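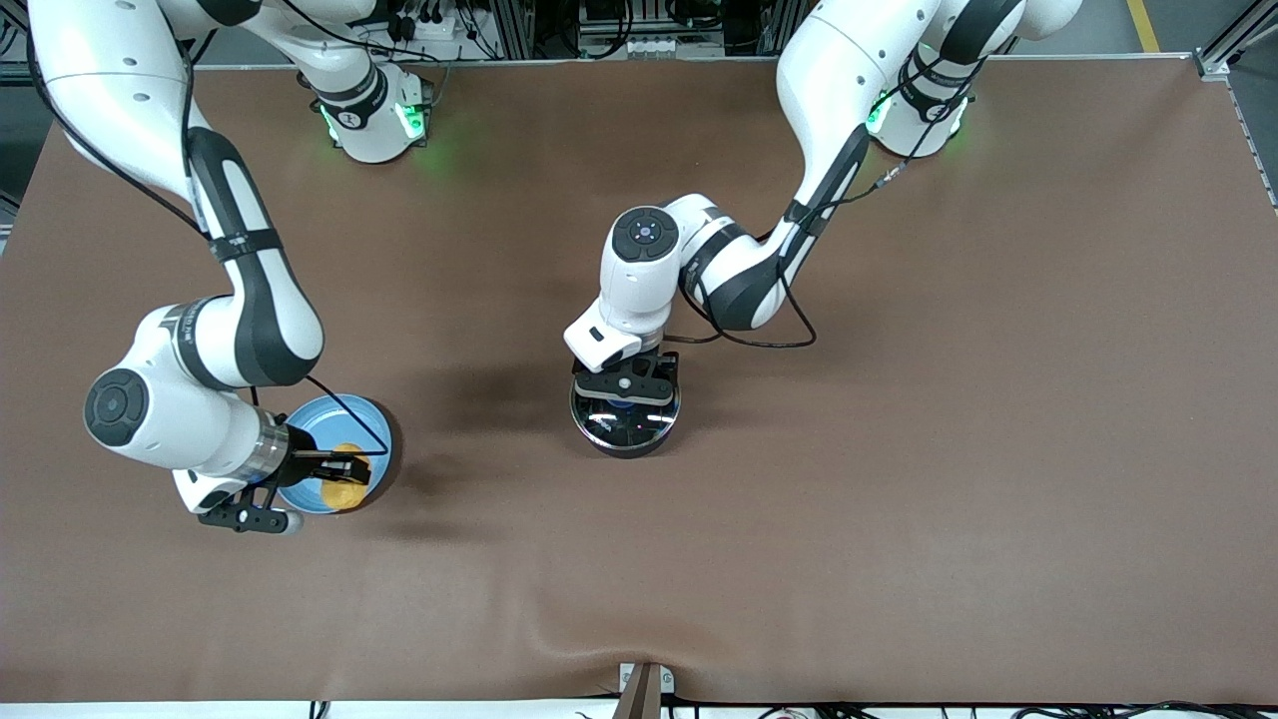 How to Write a Dating Profile When Your Hobby Takes Up Half Your Life

If you garden, or keep bees, or spend every free weekend up to your knees in a pond, you already know the trouble with a dating profile. Leave the hobby out and you end up across the table from a perfectly lovely person who can't imagine why you'd get up at five to look at a moth. Put too much in and you sound like a club newsletter. I've helped a fair number of friends with theirs over the years (and rewritten my own more times than I'd like to admit), and this is how I go about it now.

Step 1. Write the long version first

Open a blank page and let yourself go on. Put in everything - the shed, the early mornings, the argument you once had over compost. Don't paste any of it into the site yet. Trestis gives you 3000 characters for the "About me" box, and you do not want to use them all!

Step 2. Cut it down to one good story

Read it through and find the bit that made you smile while you were typing. Keep that and drop most of the rest. My friend Nelly Mamani had a whole page on her roses, and the best line in it was about driving home from Drinunstead with a climber in the passenger seat, belted in. She kept that one and got more replies to it than to anything she'd written before.

Step 3. Say how much time it takes

Be plain here. "I'm out most Saturdays from April on" is kinder to everybody than "I enjoy the outdoors." If you'd like company, say so, and if you'd like your Saturdays left alone, say that too.

Step 4. Add 2 things that aren't the hobby

A dish you cook well, the kind of movie you fall asleep in front of, your sister's noisy kids. Somebody who has never held a trowel needs a way to start talking to you.

Step 5. Set your age range and distance

Mereana Henare set hers to 36 and up, and 70 miles, which takes in Pomdale and most of the coast. Think about what you'd happily drive on a wet Tuesday evening and pick that number. You can change it later under Settings, then Search.

Step 6. Read it out loud

Do this before you press Publish, ideally to a friend who'll be frank with you. Anywhere you stumble, shorten the sentence. Then leave it up for a couple of weeks before you start fiddling, and answer the first few messages even if they're only "hi" - plenty of nice people are hopeless at openers.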